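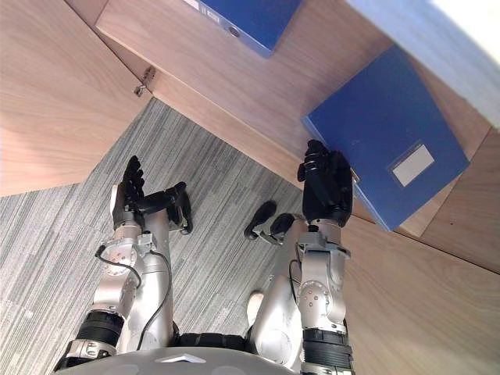

Budgeting for a second pair of hands: what the purchase price leaves out

Posted 7 March 2021

Print this post | E-mail this post

Readers of these pages will know that the records office at Likosow has been considering the purchase of a humanoid robot for handling files. The budget for the coming year must be settled by June, and I have been asked on several occasions to set out how the sum was arrived at. I do so below in my own name. The opinions are mine and should not be taken as those of the office.

The work concerned is modest. Binders are taken from shelves, carried to a desk and returned to the place from which they came. The shelving at Likosow is wooden, it was built for people, and it will not be replaced. An automated storage system was examined at an early stage and set aside, as it would have required the removal of all existing furniture and the closure of the reading room while the work was done. A machine with two arms and fingered hands can be brought into the rooms as they stand. That consideration settled the type of equipment before any supplier had been approached.

Two suppliers were invited to quote, Beltov and Zanero. Their offers were difficult to compare. Beltov quoted for the robot complete with hands, a charger and initial training for staff. Zanero quoted a lower figure for the robot, with the hands priced separately and training charged by the day. When both offers had been rewritten on the same sheet, under the same headings, the difference between them was small. I would recommend this exercise to any office in a similar position, and I would recommend doing it before the figures are circulated. The first figure that people hear is the one they remember.

The hands deserve a line of their own in any budget. A multi-fingered hand has many small moving parts, and it will meet shelf edges, door frames and the corners of binders in the ordinary course of its duties. Both suppliers treat hands as parts subject to wear. We have allowed for one spare pair at the outset and for one repair in each year after the first. Some colleagues considered this excessive. My view is that a robot waiting for a hand to come back from the workshop is still depreciating, and the files still have to be fetched by someone.

Cables and wiring come next. Where wiring runs along the outside of an arm, it may catch on hinges and shelf fittings. The cost of a replacement cable is trifling, but the cost of a technician's visit is considerable. We asked both firms whether our own staff might be trained to change a cable without affecting the warranty. Beltov agreed in writing. Zanero has yet to reply on this point.

The stock of binders was then counted, as the suppliers wished to know how much material would be handled. The inventory gave 600. The count on the shelves gave 585, and the difference has been traced to binders on loan to another department. The exercise had a useful result, in that it showed how many binders had a blank card in the label holder or no card at all. A member of staff who has worked in a room for years knows what an unlabelled binder contains. A machine does not, and we have accordingly placed the labelling of the entire stock in the budget as preparatory work. It is to be completed before delivery, and it would be worth doing even if the purchase were refused.

Binders present a further difficulty when they are not standing upright. On a half-filled shelf they lean, and a leaning binder must be steadied before it can be gripped. The finger hole in the spine is of great help to a person and may or may not be of help to a mechanical hand. We have asked that the acceptance test include leaning binders as well as upright ones, and that it be held on our own shelves. A demonstration at the supplier's premises, with full shelves in good order, would tell us little about Likosow.

Floors were also considered. Carpet tiles are quiet and easily replaced, but a raised seam is a hazard to any machine that walks. A small amount has been reserved for relaying tiles along the main routes. Lighting required no expenditure.

The question of staff time has proved the most awkward. The proposal assumes that 2 members of staff will be trained to supervise the robot, so that leave and illness can be covered. Their hours must be charged to the project. In the first draft they were not, and the project appeared far cheaper than it was. The present draft allows for a trial period of 8 weeks, during which the robot would work alongside the existing staff and no reduction in their hours would be assumed.

The option of leasing was reviewed by Ibrahim, the firm which advises the office on contracts. A lease would spread the cost and would place most repairs with the supplier. It would also oblige us to return the machine at the end of the term, after the labelling, the floor work and the training had been paid for from our own funds. Opinion remains divided. I lean towards a lease for the trial period with an option to purchase, provided that the payments already made are set against the price.

The following matters are still open: the reply from Zanero on cables, the storage of the spare hands, and the cost of insurance when the public is present in the reading room. The insurer has asked for a written description of the tasks, which is being prepared. I shall report further once the revised quotations have been received.

Share this post: 8 shares | 2 comments

Print | E-mail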